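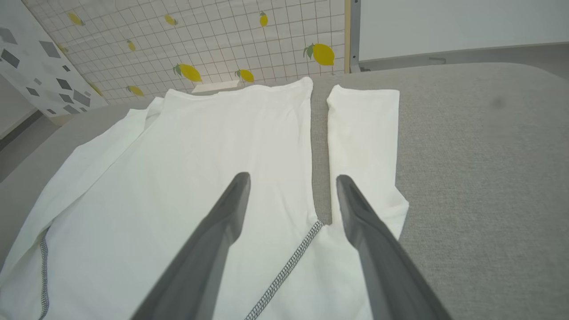
Datasets > Garment handling > korora-fold-shirt

Print this page | E-mail this page

# korora-fold-shirt

Teleoperated demonstrations of laying out and folding long-sleeved shirts on an upholstered surface. Recorded at Poltholm in August. Maintainer: Tae-yang Cho.

## Contents

- 2615 episodes, two operators
- wrist camera video, color
- joint positions and gripper opening, logged at 15 Hz
- one text instruction per episode

## Collection

The operator drives the arm with a Martens hand controller and watches the wrist view only. Each episode starts with the garment flat and the gripper open, and stops when the operator presses the end button. Failed grasps are kept if the operator recovered in the same episode. Episodes with a dropped connection were removed.

The gripper fingers are dark grey and stay in the wrist view. Do not crop the lower part of the image; the fingertip position relative to the cloth is lost.

## Format

One folder per episode. Load with `utar.open(path)`. Utar 5 or later is required; older versions read the gripper channel with the sign reversed.

## Known issues

- White cloth under bright light loses crease detail. Auto exposure was left on.
- Patterned panels behind the work surface were not changed between sessions. Policies may overfit to them.
- Sleeve labels (left/right) follow the camera view, not the wearer.

## Contact

Corrections to the instruction text go to Lionel Riviere. Include the episode number.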